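Research > Manipulation > Vornlow > Frequently asked questions

We use cookies to remember your settings and to measure traffic. Accept / Manage preferences

Vornlow: frequently asked questions

Last updated 2022-09-25

What is Vornlow?

Vornlow is a method for training a single-arm policy to handle soft objects from a small number of teleoperated demonstrations. It was developed in the Forham manipulation group. The code, the training configuration and the evaluation scripts are in the same release.

What problem does it address?

Policies trained by plain behavior cloning tend to close the gripper too early on soft material. The fingers arrive at the right place in the plane but at the wrong height, and a small height error decides between a pinch and a miss. Vornlow adds a second prediction head that estimates the remaining distance to contact. The action head is conditioned on that estimate.

How many demonstrations were used?

The main result uses 386 demonstrations. All of them were recorded on one arm with a parallel gripper. Episodes in which the operator released and regrasped were kept. Episodes stopped by a joint limit fault were discarded and are not part of the 386.

What are the inputs to the policy?

One fixed camera view, the joint positions and the gripper opening. There is no force or tactile input. The distance head is trained on labels computed from the recorded trajectory, so no extra sensor is needed during collection.

How is the workspace arranged?

The arm works over a white tabletop against a plain wall. A square blue mat marks the region in which the object is placed, and the soft objects in the release are white. Start positions are drawn at random within the mat.
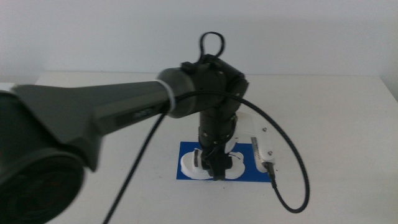 The arrangement is kept the same for training and evaluation. Lighting was not controlled beyond keeping the room lights on. We have not tested the released weights on a patterned or dark tabletop, and we expect them to need fine-tuning there.

Why is the cabling left slack?

A tight cable adds a load at the wrist that changes with pose. In early trials this showed up as a tracking error near the end of the reach. Leave enough slack for the full range of the wrist, and check that no loop can pass under the gripper when the arm is lowered.

What counts as a success?

The object must be lifted clear of the mat and held until the end of the episode. A lift followed by a drop is a failure. A grasp that drags the object off the mat without lifting it is also a failure. The evaluation script asks the operator for a label at the end of each episode and does not assign one automatically.

What is the measured success rate?

90 percent with the distance head, measured on start positions that were not in the training set. The figure is for the objects in the release only. It should not be compared with numbers from rigid-object benchmarks.

Which failures remain?

There are two main types. In the first, the fingers press the material flat and close above it. In the second, they take hold of a single thin layer, which slips out during the lift. The first type is less frequent with the distance head. The second type is unchanged.

How long does training take?

14 hours on one workstation GPU with the default configuration. Reducing the image resolution shortens this but raises the height error. Freezing the image encoder also shortens it, and in our runs the effect on the success rate was small.

Can I use a different arm?

Yes, if it accepts joint position targets and has a parallel gripper. Edit the kinematics file and collect new demonstrations. The released weights will not transfer directly. The recording tool, Durkorier, writes the expected file format and can be used without the rest of the package.

What is the Hettiarachchi split?

It is the held-out set of start positions used for the reported result. The name comes from the folder in the first internal version and was kept so that older logs remain readable.

Is a new version planned?

A revision with depth input is planned for November. The file format will not change.

Related

Durkorier: recording and replay guide
Labeling contact from joint trajectories
Known issues in the current Vornlow release
Camera placement and calibration notes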